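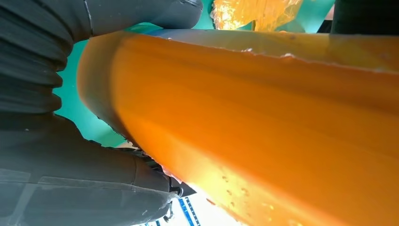

电话那头听完就说,橙色的,摸着像蜡,边上还掉白渣,那十有八九是肥皂,别往锅里放,也别拿去点,搁洗手池边上用掉就完了。说得斩钉截铁,我差一点就信了。可是挂了电话我又把它拿起来闻了半天,肥皂总该有点肥皂味吧,它几乎没有味道,凑得很近才有一丝丝甜,也可能是抽屉里陈皮的味道串上去的。

星期二,下雨,从早上起就没停过。本来说好今天要去 Wasthorpe 那边把窗帘取回来,看这雨势就懒得动了,正好把厨房最下面那只大抽屉清一清。这件事我从入秋念叨到现在,每次拉开看一眼,叹口气,又推回去。抽屉太深,前面的东西常用,后面的东西就像沉到井底一样,年头一久,自己都忘了放过什么。

我是九点多开始的,先泡了一壶茶,在地上铺了旧床单,把抽屉里的东西一样一样往外搬。最先出来的是塑料袋,袋子里套着袋子,再里面还是袋子。然后是橡皮筋,好多已经老化了,一拉就断,粘在手指上很讨厌。再后来是一卷烘焙纸,我上个月刚刚又买了一卷新的,还特意挑了贵的!要是早点收拾,这钱就省下了。不过烘焙纸总归用得掉,冬天多烤几次红薯就是了。

Clandico 的那只糖罐也在里面。罐子上印着净重504克,糖当然早就吃完了,我一直留着装零碎。打开一看,里面是桂皮、两粒不知道什么的干果核,还有一张叠得很小的方子,是从前抄下来的橙子果酱的做法,写着糖要800克。我对着这个数字看了好一会儿,当年真敢放啊,现在做果酱,我连一半都舍不得放,怕甜,也怕自己一勺一勺停不下来。方子的背面记着买菜的账,葱、豆腐、姜,字迹潦草得很,应该是站着写的。我把它抹平了,夹在菜谱本子里,不打算照着做,就是不想扔。

那块橙色的东西就是在糖罐后面摸到的,外面裹着一层纸,纸已经脆了,一碰就碎。我先是吓了一跳,以为是什么放坏了的吃食,拿到窗口看才放下心来。它真是好看,颜色厚厚的,有点透,中间那一带橙得很深,到了一侧的边缘又淡下去,淡成桃子皮那样的颜色。面上滑滑的,有一点光。只有一条边是毛的,像是掰过或者切过,起了一层发白的小碎粒。另外还有些小麻点和浅坑,深深浅浅地散在一片地方,看着像上了年纪的橙子皮。我拿拇指肚在上面来回蹭,蹭了好半天,茶都凉了。

到底是什么呢?我心里有几个猜法。一个是蜡,从前有一阵子我迷上给果酱瓶封口,在 Choi 那家杂货铺买过封瓶的蜡,店里的人拿报纸一包就给我了,好像还有红的和白的,橙的有没有我不敢说。一个是肥皂,也就是电话里那种说法,那几年确实有人爱送手工皂,逢年过节总能收到,有玫瑰的,有燕麦的,我用不过来,东塞一块西塞一块。还有一个猜法说出来有点好笑,我怀疑是做坏了的糖。果酱熬过头,结成一大块,舍不得倒掉,先包起来再说,这种事情我是做得出来的。可是糖放这么久,不该是这么干爽的样子,蚂蚁也不会放过它。

中午煮了面,吃的时候把它放在桌子对面,边吃边看。面是清汤的,卧了一个蛋,撒了葱花,桌上就它一个颜色最鲜艳。我忽然很想吃橙子,可是家里只有苹果。

吃完饭我做了个小试验,用刀尖在毛边那儿刮下来一点点粉,放在小碟子里,滴了几滴热水。结果也看不出什么名堂,粉末漂在水上,既没有起泡,也没有化开,搅一搅就贴到碟子边上去了。照这样看,糖是不大像了,肥皂呢,我觉得也不大像,不过粉刮得实在太少,水又凉得快,做不得准。我本来还想再刮一点用火燎一燎,想想屋里开着窗,风大,又想想万一燎出什么怪味来,一下午都散不掉,就算了。

下午接着收拾。抽屉里面擦了两遍,第一遍用湿布,第二遍用干布,角落里积的灰和面粉混在一起,结成硬壳,用牙签才剔得出来。抽屉板是 Dinoswood 的,当初装橱柜的时候我嫌贵,犹豫了好久,最后咬咬牙还是定了,现在擦干净了一看,木纹还是清清楚楚的,边角也没有翘。那时候送货的把一块板子送错了尺寸,短了16毫米,来来回回换了好几趟,气得我饭都吃不下,如今想起来只觉得自己那时候火气真大。要是换了现在的我,大概垫个木条就凑合过去了。

擦完晾着,抽屉敞在那里,闻着有一股潮木头味。我坐在小板凳上分东西,要留的放左边,要扔的放右边,拿不准的放膝盖上。分到后来膝盖上堆得最高。有一把掉了柄的小漏勺,我拿起来放下三四回,它的网眼特别细,筛糖粉最好用,新买的那把怎么都没有它顺手,最后还是留下了,回头找根筷子给它绑一个柄。断了的橡皮筋全扔了。那一堆塑料袋,我挑了干净厚实的,叠成小三角,塞进空出来的茶叶盒,其余的也扔了。叠三角这个事情很容易上瘾,叠着叠着天色就暗了,雨声也小下去,楼下有人在收伞,抖得啪啪响。

傍晚又来了一个电话,还是问那块东西的。我把刮粉滴水的事讲了一遍,那头想了想,改口说那也许是蜡,又说早年有一种给木头家具上光用的蜡块,也有橙黄颜色的,拿布蹭一蹭,桌面就亮了。我一听觉得很有道理,放下电话就翻出一块旧绒布,在抽屉侧面不显眼的地方试了一下。有没有变亮,我来回换着角度看,一会儿觉得亮了,一会儿又觉得是灯照的。反正木头没有坏,手感也没有什么变化。我的眼睛现在看这种细微的地方实在靠不住,得等天晴了,白天再看。

晚饭没有正经做,把中午剩的面汤热了,下了一把青菜,又烤了两片面包。烤面包的时候想起那张果酱方子来,就把本子翻开又读了一遍。方子上说橙皮要先煮,换水,再煮,苦味才去得干净,最后一步只写了“看颜色”,别的什么也没有。看颜色,看到什么样的颜色才算好呢?当时抄的人(就是我)大概觉得这还用写吗,一定不会忘的。现在可是忘得一干二净。我猜就是深橙色,锅里的东西变得透亮,勺子提起来往下滴得慢了,就可以关火。过几天橙子便宜了,我想少做一点试试,糖减掉些,柠檬多挤半个,瓶子家里有的是,刚才又从抽屉里翻出来几只小的,盖子都还拧得紧。

说到瓶子,又想起封口的事。要真是封瓶的蜡,那可巧了,果酱做好了正用得上。可是来路不明的东西,我是不会往吃的上面抹的,这一点电话里也说得很对。所以做果酱归做果酱,它归它。

抽屉到晚上8点才算装回去。常用的放前面,烘焙纸两卷并排躺在右手边,糖罐擦亮了放在中间,里面只留桂皮,那两粒核扔掉了(扔之前还是闻了一下,没有味道)。漏勺单独放在一只小碗里。后面那一截我故意空着,什么也不放,看能空多久,我对自己的估计不太乐观,过年前能空着就很好了。推进去的时候滑得特别顺,以前总卡一下的那个地方也不卡了,我来回推了好几次,像个小孩子似的。

那块橙色的东西没有放回去。我找了张干净的油纸,没舍得包严,松松地托着,放在厨房窗台上靠着糖勺的那一边。夜里开着小灯,它比白天看着颜色更沉一些,毛了的那条边反倒显得很白。睡前又去看了一眼,顺手把掉在油纸上的渣子拢了拢,也没扔,万一明天想起来还要再试呢。

明天要是不下雨,就去取窗帘,回来的路上绕到 Choi 去问一声,看店里还卖不卖从前那种蜡,顺便买几个橙子。还要买牙签,今天剔灰全用完了。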